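Visit to the Cloment workshop, Thursday afternoon

Last month I went with a small group to see the Cloment building in Maglaya. I wanted to go there for a long time, as I work in a similar place and we are planning a new room for ourselves. The bus stops at the lower gate and from there it is 14 minutes on foot, a little uphill.

## The ground floor

First we were shown the storage. It has 7 tall racks, and every shelf has a label in two languages. Our guide told us that the labels were made by Trendar, and that before them people lost much time with searching. I liked also the small carts, which go easily over the door step. We were not allowed to touch the boxes, but we could ask everything.

The coffee break was long and the cake was very good. I mention it only for those who will go in March, when the canteen is closed.

## The upper room

For me the best part was upstairs. The room is bright, with white walls and a high ceiling, and the big windows have dark metal frames. You look out into green trees and bushes. One of the windows was tilted open, and I would wish for the same in our room, where we have only one small window to the yard. The ceiling has white corrugated panels and white beams.
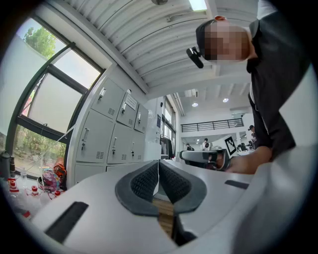 I asked what the renovation did cost, but the guide did not know the number. He said only that the floor below can hold more than 200 boxes, and the upper room was planned later, by the firm Vunden. Two of us made notes about the lighting, because ours is too yellow for work at a table.

The tour takes 2 hours. Please write to the office before you come, the door at the lower gate is locked after lunch.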